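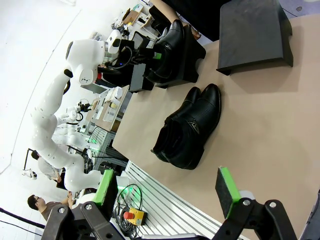
A robot hand, two boots on a table, and a third shoe up on a stand.

HOW DO YOU BUY A ROBOT?
Kids' Explainer, Wilto Learning Pages
January 25, 2021

OK so you want a robot. Who doesn't! But you can't just grab one off the shelf like cereal. Grown-ups at shops and factories plan for months first. Let's go quick, there's a lot.

First question. What's the job?

Not "something cool." A real job. Say your town has a shoe repair shop called Gandomora. They want help holding shoes while a person works on them. Good job for a robot? Maybe. Shoes are tricky. Some bend, some don't, and a tall boot is nothing like a sandal. So the shop writes down every kind of shoe it fixes. Boring list. Super important list.

Next: hands.

The hand part of a robot is called a gripper. Look at the two black fingers up front in the picture. See the bright green pads? They have dark gray rubber on them. Rubber is grippy (think of your sneakers on a gym floor). Grippers can be sold apart from the robot, so that's one more thing to pay for. And pads wear out. You need spares!

Then all the stuff AROUND the robot.

This is the part people forget. A robot needs a table or a bench. It needs stands to hold things. Cables. Shelves. And a big stop button. There's a yellow box with a red button on the table rail in our picture, it's called an emergency stop. Hit it and the machine is supposed to quit moving right away. Never skip the stop button to save money. Never ever.

Now the money!

A plan for spending money is a budget. Let's do one for Gandomora. We'll use coins so it's easy.

The shop has 3377 coins saved up.
Spare gripper pads: 60 coins.
A stand for the shoes: 63 coins.
A sturdy table: 300 coins.

Add those up. 60 plus 63 plus 300 is 423. Take that away from 3377 and you have 2954 coins left for the robot, and for lessons, and for fixing it when it breaks. Still a lot! But if the robot costs 2950 you've got four coins left and no lessons. Uh oh.

Buy it or rent it?

Buying = pay once, keep it. Renting = pay a little every month and give it back later. Renting is nice when you're not sure. Suppose Ikow, a robot store, lets the shop rent one until March. If it's no good with boots, back it goes. If its great, maybe they buy it then. But rent it for years and years and you could pay more than the robot costs. Do the math both ways.

Measure the room

Get a tape measure. How wide is the door? How far can the arms reach? Is there a plug close by? People need room to stand and walk too. Robots and people often work in the same room, so you draw a map on graph paper with a spot for everbody.

Who's going to learn it?

A robot doesn't know your shop. Someone has to set it up and test it and teach it. That takes time and time goes in the budget. Write it down next to the coins.

Words to know
Gripper: the hand of a robot.
Budget: a plan for spending money.
Rent: pay to use something for a while.
Spare: an extra one, for when the first one wears out.
Emergency stop: the button that makes a machine stop fast.

Try it yourself

Pick a job at home. Matching socks? Putting boots in a row by the door? Now plan a robot for it. You get 300 coins. Write down:
What will it pick up?
What kind of fingers does it need?
What else do you have to buy?
Where does the stop button go?
How many coins are left?

Draw your robot in the corner of the page. Swap with a friend and check each others adding.

Next time: how robots see. Cameras and lots of them!

Jabłońska, Wilto Learning Pages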